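# Chapter 9. Gathering Examples

A learning system can only be as good as what it has been shown. The last two chapters treated the training set as a given, a file that arrives on disk with its columns already in order. In this chapter we go back a step and ask where the file comes from. For a robot that works with its hands, most of the answer is slow and practical. Someone has to decide what the task is, set out the parts, move the arms through the job, and keep a record of every motion. Then the parts go back to a new starting layout and the job is done again.

We will follow one case through the whole chapter. The Purkcombe set is a collection of 3000 recorded attempts at handling the parts of a small gear train with two arms. It was gathered in simulation, with a program called Voyle, by a team at the Diswood laboratory. The parts are a ring, a large disk, and several small gears. The set is neither very large nor very clean, and we chose it for both reasons. You can load all of it on an ordinary laptop, and you will meet most of the common faults before you reach the exercises.

## 9.1 What counts as an example

The word "example" has been used loosely so far. From here on it has a fixed meaning. An **example** is one attempt at the task, from the moment recording starts to the moment it stops, together with a label that says how the attempt ended. Some books call this an *episode* or a *demonstration*. We keep "demonstration" for attempts guided by a person, which covers every attempt in the Purkcombe set.

Inside an example are many time steps. At each step the recorder stores two kinds of data:

- **Observations**: what the system could sense at that step, including the camera views and the position of every joint.
- **Actions**: what the arms were told to do next.

The distinction matters more than it may seem to at first. A joint position is where the arm *is*. An action is where the operator *wanted it to go*. When an arm is pushing against something the two can differ by a good deal, and a system trained on the wrong one will learn to press too lightly — or not at all.

Camera views need the same care. A view that looks along the fingers gives good detail near the tips, but the fingers themselves hide part of the table. A view from farther back shows both arms and the layout of the parts, and small things in it are hard to make out. Recording more than one view costs storage and is nearly always worth it.

**Figure 9.1.** Three views from the Purkcombe set.

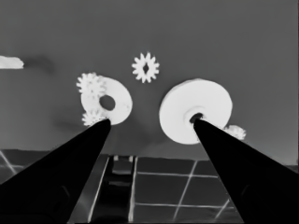
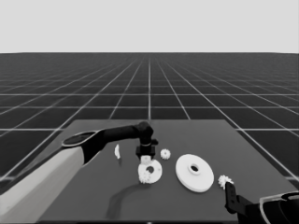
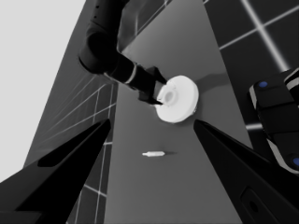
Each view is stored as its own stream, and the streams share a clock. If one of them runs even two steps behind the others, the system will be taught to match an old picture with a new action. Section 9.4 gives a simple test for this fault. Run it before any training, on every set you are given, including ones you made yourself.

## 9.2 Variety and repetition

Suppose you record the same attempt 77 times, with the parts in the same places and the same operator at the controls. You now have 77 examples on disk, but for most purposes you have something closer to one. A system trained on them may do well on that layout and fail when a gear is moved by the width of a finger.

The usual remedy is to change the starting layout between attempts. In simulation this is cheap, as the program can place the parts at random within a marked area. It does bring a problem of its own. Random placement will sometimes put a part out of reach, or stand it on edge, or drop it partly inside another part. The first version of the Purkcombe set had no check for this, and the operators simply gave up on such layouts and stopped the recording. Those attempts were labeled as failures, the same as a dropped gear.

For the July release the labels were split in 2. A *failed* attempt is one where the task could have been done and was not. A *void* attempt is one where the layout made the task impossible. Void attempts stay in the files, but the loader skips them unless told otherwise.

Operators vary too. One person may reach for the large disk first and another for the nearest gear. Both are correct, and a simple learner that averages the two may send the hand to a point between them, where there is nothing to pick up. We return to this in Chapter 11.

**Before you go on.** Install the Rirkero reader from the course page and open any one example. Find the step at which the first action differs from the resting pose, and write down its number. You will need it in Section 9.3.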